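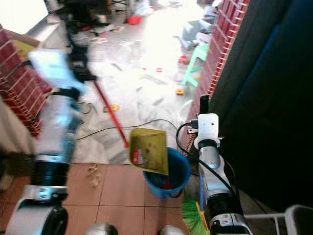 Demonstration collection is the stage of robot learning in which people gather examples of a task being done, so that a learning system can later copy and adapt them. Each example, called a demonstration or an episode, pairs what the robot's cameras saw with how its joints and grippers moved at every moment.

Cleaning chores are a favorite subject, and it's easy to see why! Emptying a dustpan into a bucket takes two arms, a tilted tool and a target with a fairly narrow mouth, and litter never falls the same way twice. A broom and a dustpan also have to be held by long handles, so a small turn of the wrist becomes a big swing at the far end.

Most demonstrations are recorded by teleoperation, with a person steering the arms from a matching set of controls. The Milleveck method, named after the town where it was first tried, breaks a chore into 5 stages and has operators repeat the hardest stage more often than the rest. The Brandel set, released in June, holds 500 episodes of sweeping and emptying, gathered in 17 homes and workshops. Rooms were left cluttered on purpose – brick passages, tiled floors, trailing cables and all.

Variety matters a great deal. A study at the Van der Linden workshop in Ferville found that 80 episodes from many rooms taught a sweeping policy more than a much larger batch from one tidy lab. Failed attempts are often kept too, with a label, and the recoveries in them can be wonderfully useful – a dropped scrap picked up again is a lesson in itself.

Last updated 3 Oct 2025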